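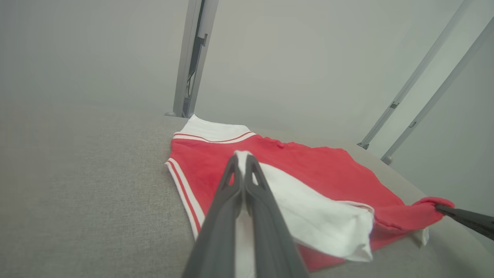
A shirt only counts as folded if it can go on the shelf without anyone touching it again, according to one operator at the Cillalby laundry, who was asked early in the study what an automated station would have to deliver. The same operator regarded speed as secondary and said that a slow machine could be left running after closing, while a machine that needed watching could not. We adopted this standard for the evaluation. A trial was scored as complete when the garment lay inside the target outline with no sleeve or hem outside it, and as partial when the last fold had been made but a human correction was still needed. All other outcomes were scored as failures.

Figure 3. Work at the folding station with red garments. Top: the gripper fingers hold a white fabric panel folded back over the red body. Bottom: open fingers at a folded, stitched hem.

4.2 Results by stage

The Kasport controller was tested on 22 garments supplied by Delić, each presented once in a flat starting state and once crumpled. From the flat state, 14 garments were folded to completion and 5 were partial. From the crumpled state the number of complete folds fell to 5, with 13 failures. No parameters were changed between the two conditions.

Failures were not spread evenly over the task. Once a garment had been flattened, the long folds were made reliably. Most of the loss occurred earlier, during the search for a usable grasp point. Hems and collars present several layers within a few millimeters, and the controller has no direct measure of how many layers it has picked up. Two outcomes were common – the fingers closed on the top layer alone and opened the garment up, or they took in the layer below and dragged the whole piece sideways. 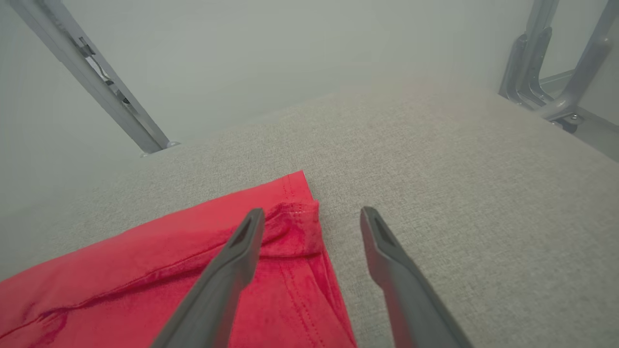 A grasp at a doubled edge is therefore treated as provisional in the current version. The fingers close, lift a short distance and compare the outline of the cloth with the outline predicted for a single-layer lift. If the two disagree, the cloth is released and the approach is repeated from a lower angle. The check reduced sideways dragging in pilot runs but added over 13 seconds to a typical fold, and it gave little help with thin knits, whose outline changes very little when one extra layer is lifted.

Against the operator's standard, the station is usable for garments that arrive flat and is not yet usable for a mixed basket. The Cemine gripper used in all trials was not the limiting component. A second set of trials with towels is reported in Section 4.3.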